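3.2 Recording the demonstrations

Teaching by remote control was slow. In the first week we drove the Sokine arm from a joystick and most attempts ended with the packet on the floor. We then changed to hand-held grippers, which the person showing the task holds one in each hand.

The task is to pick up a snack packet and put it in a tray. We recorded 300 demonstrations at the Rivham lab and kept 286. The others were thrown out where the tracking dropped for more than a second. Each was trimmed by hand at both ends, and this took up most of December.

Clear plastic gave us the most trouble in training, as its outline changes with every fold.

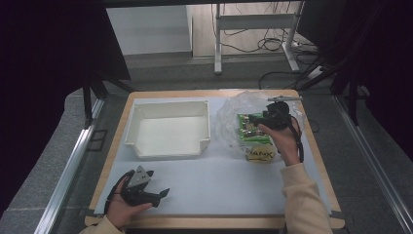

Figure 4. Demonstration with two hand-held grippers, the right one on the green packet.

The trimmed recordings were then used to train the model described in section 3.3.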